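Open Day at the Akard Building: Frequently Asked Questions

Verever holds an open day for the public each January to present its work on household robots. The answers below cover the questions most often received by the visitor office. Questions not covered here may be sent to Gladys Sotelo, who coordinates the visit program.

Who may attend?

The open day is open to all members of the public. Children under 12 must be accompanied by an adult at all times. School and college groups are welcome but must be registered by a teacher or other member of staff.

Is there a charge?

Admission is free. A ticket is still required, and tickets are issued in the name of the person attending. They may be passed to another member of the same household but may not be sold.

How many places are available?

The building is licensed for 253 visitors over the course of the day. Demonstration sessions are limited to 35 people each. When a session is full, the booking page will offer the next one with space.

How long is a session?

Each session lasts 42 minutes, including time for questions. Visitors who arrive after the doors have closed will be moved to a later session where space allows.

What will be shown?

The main demonstration is given in simulation and projected on the large screen in the Ayala Room. Visitors see computer-rendered rooms in which a robot with grippers is set to work – the same kind of rooms our staff use day to day. Jhosep Nina leads the session and explains each stage as it appears on the screen.
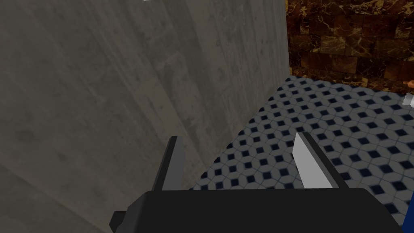
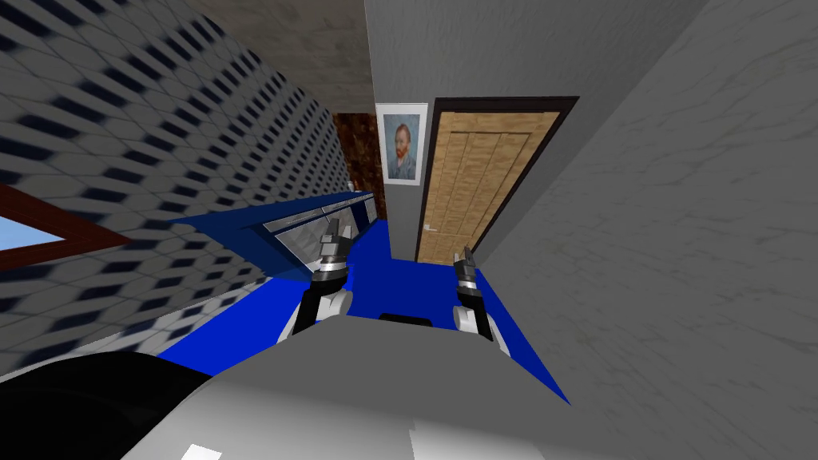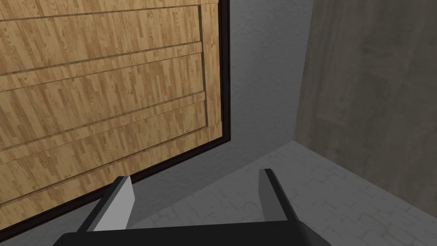 Rendered interiors, with the grippers open and empty.

Why is the demonstration given in simulation?

A simulated room can be reset in moments and changed between sessions, and a large group can follow the work on a screen without standing near moving equipment. It also lets the presenter stop at any point to answer a question and then continue from the same place.

Will visitors be able to operate anything themselves?

Two practice stations are provided in the lobby, each running a simplified version of the Mivow control software. Turns are limited to 7 minutes. Staff will be present to help, and no experience is needed. The stations close half an hour before the building does.

May visitors take photographs?

Personal photography is permitted in the lobby and in the Ayala Room. Flash must be switched off during the demonstration. Photography is not permitted in the staff corridor or on the upper floor. Members of the press are asked to contact Ms. Sotelo before the open day.

Is the building accessible?

The public entrance, the lobby and the Ayala Room are all on the ground floor and are free of steps. Seats at the front are kept for visitors who need a clear view of the presenter or the screen. A printed copy of the talk can be supplied in large type if requested at the time of booking.

Where should bags and coats be left?

Coats may be left on the rail beside the reception desk. Large bags are not admitted to the Ayala Room and must be handed in at reception. Verever does not accept responsibility for items left in the building after closing.

Is food available?

Water, coffee and tea are served in the lobby. Visitors may bring their own lunch, which should be eaten in the lobby or outdoors.

How can a booking be changed or canceled?

Please use the link in the confirmation message. Groups should notify the visitor office in writing – places that are given up are offered to the waiting list in order of application.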